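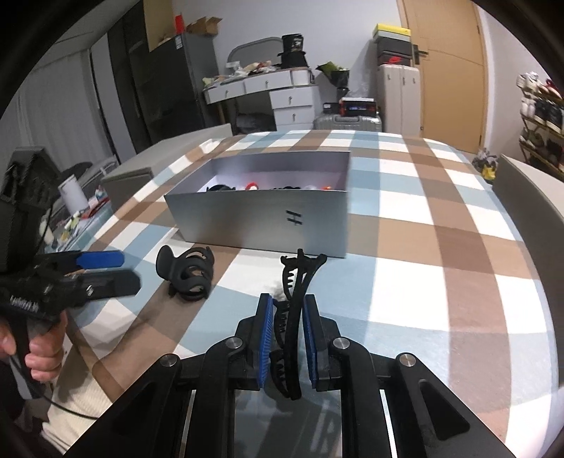

Jedix hand gripper - build kit and plans

The Jedix is a gripper you hold and squeeze yourself, made for people who want to teach a robot arm small jobs at home. You do the job with the Jedix in your hand, record it, and use the recording later to train an arm. We build them in a shared workshop at Mudham, and most of the testing gets done on somebody's table at home with whatever is in the drawer. Hair clips, mainly, at the moment!

If you've built a flat-pack bedside table and lived, you can build one of these. The plans are free and the kit is there for anyone who doesn't fancy hunting down pivots one at a time.

What it does well

Small, awkward, shiny things. A claw hair clip is a brilliant test piece because it has hardly any flat surface to hold on to, the teeth catch on everything, and it's sprung, so if you squeeze in the wrong spot it opens up and jumps out of your fingers. With the ridged pads fitted you can pinch one and hold it upright. Smooth pads were hopeless at this (we went through a whole autumn of smooth pads before giving in).

The linkage is the bit we're proudest of. The two fingers are carried on angled plates with round pivot caps at the joints, and they stay parallel as they close, so a clip doesn't get squirted out of the front the way it does with a scissor action. Ciarán Nic Giolla drew the first version on the back of a delivery note and the shape has barely changed, though every hole in it has moved at least once.

One hand or two

You can build a single Jedix and get a lot of fun out of it. A pair is better. With one in each hand you can pass things across, steady a box with the left while you load it with the right, or sort a pile into a tub without stopping to turn things over. Most of our tidying-up recordings are done with a pair: clips from the tablecloth into an open box, one after another, then tip them all out and go again.

A patterned cloth is fine, by the way. We've been asked this a lot. Black clips on checks look like they ought to be a nightmare, and Yoshinori Fukuda was all for buying a plain grey sheet, but we've carried on with the plaid one and like it.

In the kit

Frame plates, cut and deburred, black
Two fingers
Ridged grip pads, blue
Pivot pins, washers and silver caps
Handle halves and trigger
Return spring, plus a spare (you will lose one under the sofa)
Cable
Bag of screws

You'll need your own hex keys, a small file, thread lock and a decent lamp.

The camera and its mount aren't included. The plans have drawings for the mount we use, and you can print it in an evening.

Building it

Allow an afternoon. Lay the plates out in pairs before you start, as the left and right ones look identical until you try to put a pin through them. Fit the pivots dry first and work the trigger a few times. It should close with one finger and spring back by itself. If it drags, take the high spot off with the file and try again - don't be tempted to slacken the pin, or the fingertips will wobble.

Pads go on last. Press them on from the tip downwards and leave them overnight.

Run the cable down out of the bottom of the handle and leave more slack than you think you want. On a pair, your sleeves will find it.

Weight and wear

A finished Jedix weighs 275 grams without a camera, which is comfortable for a good long session. Past that, your thumb will let you know. Our oldest pair has done 2,000 picks on one set of pads and they've gone slightly shiny at the tips but still hold.

Prices

Full kit, single: £18 deposit, balance when your batch is cut
Replacement pads, any number of pairs: £15 the bag
Plans: free

We cut in small batches. The last one went out in October and the list for the next is open now. The Rana handle (shorter, for smaller hands) can be swapped in at no extra cost, just put it in the notes when you order.

Recordings from the Mudham bench are shared under the name Pliltlow, and you're very welcome to add yours.

Page updated 21 Jan 2021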